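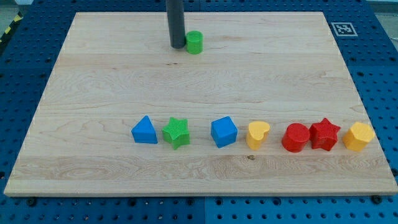
No. 313

Chores by Machine: The Sorting Table

Every few months someone asks us whether a machine can tidy a room yet, or put stock back on a shelf after closing. The short answer in May is still no for the whole job and yes for some small parts of it. This gallery page looks at one of the small parts: moving things across a flat surface to where they are supposed to go.

On the board: stars, a heart, a cube and other chunky shapes in blue, green, yellow and red. The gray rod coming down at the far side is the robot's finger, with the green cylinder standing right beside it.

Why toy blocks

Picking up after children is one of the chores people mention most, and it is harder than it sounds. A star has points that catch on its neighbors. A cylinder behaves one way standing up and another way on its side. A cube with one corner turned toward you will spin if you push it off center. Anyone who has cleared a kitchen counter with the side of a hand has dealt with all of this without thinking about it.

A single rod can't lift anything. It can push, and that is all. A lot of household work comes down to pushing, though — sliding plates together, squaring up a pile of mail, moving the salt out of the way. Shop work has even more of it. Facing a shelf is mostly pushing and pulling boxes until they line up.

What the instructions sound like

The people who want this kind of help don't talk in measurements. They say "put the green one with the other green one" or "make some room on the left." With two stars on the board and two cylinders, "move the star" isn't enough, and a machine that guesses will be wrong a good part of the time. Penar, the small firm whose test logs we read for this page, keeps a list of requests written by store clerks and parents. It has 500 entries. Many of them leave out the color, or the shape, or both.

In the log we were given, the machine was asked for 1,027 moves. It finished 722 of them without a person stepping in. The rest were stopped for different reasons: a piece pushed too near an edge, the wrong piece chosen, or a request that was too vague to act on. Those are tabletop numbers, on a surface with good light and nothing in the way. We would not expect the same from a living room rug.

Where the space goes

Look at the wide stretch of bare wood between the green cylinder and the row of blocks. A clear path like that makes a push much easier. Toward the right end of the row the red and yellow pieces sit close together, and getting one of those out without disturbing the next is the part we would watch. Home shelves and shop counters are mostly like the right end.

The black-and-white square past the far right corner of the board is a marker of the kind cameras use to work out position. Most kitchens don't have one. Avano and Caldeira both say their next household units will do without markers, and we will believe it when we have tried one on our own counter.

What we would hand over now

Lining up boxes of one size on a low shelf, with someone nearby. Sliding returned items from one end of a counter to the other. Toy pickup we would leave alone for now, at least until there is something that can also lift, open a lid and reach under the couch.

Readers who work a shop floor can send us the chore they would give up first. The list for the next gallery is kept at the Mamavby front desk and closes at the end of the month.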